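About us

G'day, and thanks for clicking through. I'm Shafiq, and along with Ozan Bilgin I run Skurville, a very small robotics workshop in a shared shed in Noltham. We build grippers, mostly, and we teach people to build their own. There are two of us, plus whoever happens to be on the next bench with an opinion.

We didn't plan on a business. I was fixing coffee machines and Ozan was teaching high school tech, and we both paid the monthly fee at the shed so we could use the printers. He had a half-finished arm on the end bench that could wave but couldn't hold anything. I told him the fingers were wrong. He told me to draw better ones, then. I did, and they were worse! We've been arguing about fingers ever since.

What we make

Our main project is called Brustutby (Ozan's naming, don't ask me to spell it over the phone). It's a two-fingered gripper you hold in your hand. You do a job with it yourself, it keeps a record of how you did it, and then you can try to get an arm to do the same. We're on version 6. Versions one to three live in a bucket under my bench and I still pinch screws out of them.

The fingers and most of the body are printed at the shed. A pair of fingers takes most of an arvo on the old printer, so we usually start one at lunch and hope no one bumps the plug. The bit that chews up our time is the inside face of the finger, where it meets whatever you're picking up. We've tried bike tube, shelf liner, foam, two sorts of tape and a silicone we poured in an ice cube tray. Some of it grips beautifully for a day and then goes shiny.

Our other project, Chávez, is a desktop arm for schools. It's slower going. The shoulder joint has been redesigned so often that I've stopped labelling the drawings properly, which Ozan would like me to fix – I'm working on it.

How we test

We like ordinary household stuff, the odder the shape the better. Blocks are fine for setting up, but nobody's kitchen drawer is full of blocks. So we raid our own homes: whisks, pegs, torches, tape measures, brushes, the good tongs. We tape down a sheet of paper, put one thing on it and go again and again. For Brustutby we logged 1,660 picks last year and we're aiming for 2,000 this time round. I keep the tally in a school exercise book, and Ozan types it up when he can read my writing.

Handles are my favourite. A smooth round one wants to roll the second you touch it, and if there's a heavy end it'll swing on you as well.

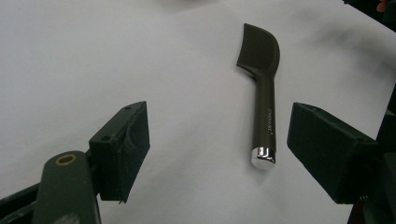
Lining up on a round handle with a chrome end cap, fingers still open.

Come and have a go

We're at the shed every Tuesday from 6 pm, and visitors are welcome. Bring closed shoes and, if you like, something awkward from your bathroom cabinet or the back of the third drawer. We'll put a gripper in your hand and you can see how you go with it.

We also run build weekends for beginners, where you print, sand and assemble your own pair of fingers and take them home. You don't need to know any code. If you can use a hex key you'll be right, and if you can't, Ozan is very patient (he taught Year 8 for ages). Teachers who want to talk about Chávez should ask for him too. For spare parts, files or a natter about grip tape, ask for me.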